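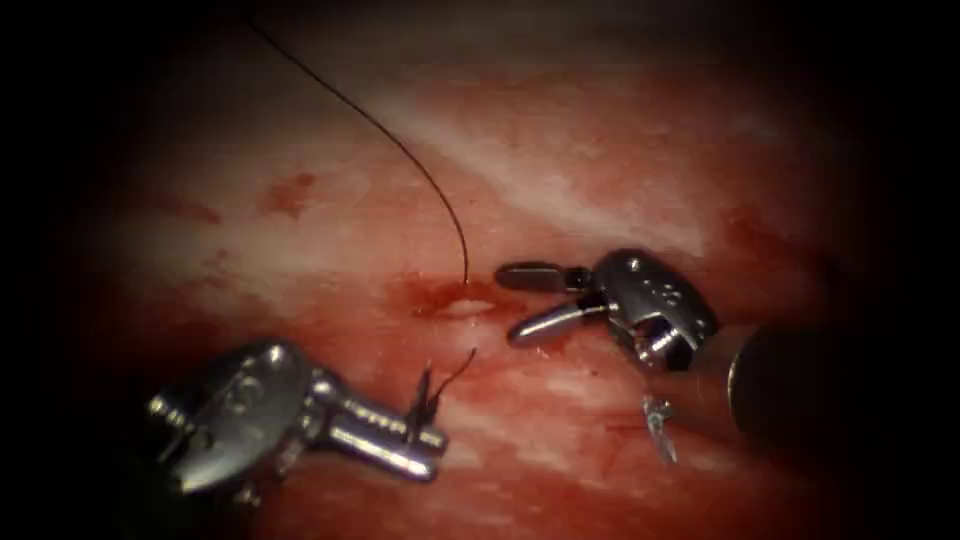

Two surgical instruments and a length of dark suture thread, Dirkasgate open day

We got to Dirkasgate Hospital just after the doors opened on 25th November and there was already a queue back to the bus shelter. I've lived near the place for years and only ever seen the car park and the blood test room, so I was looking forward to this far more than a grown adult should!

First stop was the kitchens. They send out 652 meals at a weekday lunch, all from one long room with a tiled floor that slopes gently to a drain down the middle. The gravy pans are big enough to bath a toddler in. We were given a bowl of the leek and potato soup, and it was very good — peppery, thick, proper bread on the side. I asked for the recipe and got it, though it starts with 32 kilos of potatoes.

Then down to the laundry in the basement, which was my favourite part of the day. It's hot and loud and smells wonderful. The old Chiriac press still does the tablecloths for the boardroom, and there's a folding table worn into a dip on one side from decades of people leaning on the same spot. Sheets come round on an overhead rail like coats at a dry cleaner's. My sister wanted to stay and watch the pillowcases, and we more or less did until the next group needed the space.
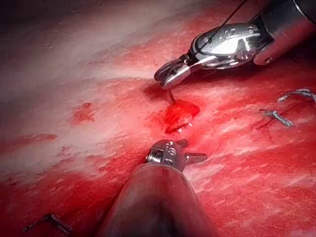 Red and pale streaked tissue, with a polished metal instrument coming in at the top right

After that we walked the long corridor to the Brulilum wing, the oldest bit of the site. The stained glass on the stairs was taken down for cleaning in August and is back up now, and with the low sun coming through it the whole landing went green and gold. Do look up at the ceiling while you're there, as the plaster is all ferns and poppies. The pharmacy had put out a shelf of old bottles and a set of brass scales, and the Prarell garden behind it (herbs, mostly, plus a very fine quince) was open too, although we only managed ten minutes before the rain.

Practical bits: entry is free, the guided walk takes about 2 hours, and the 446 bus stops right outside. Wear flat shoes. The tea room takes cash only and had run out of cheese scones by noon, so go there first.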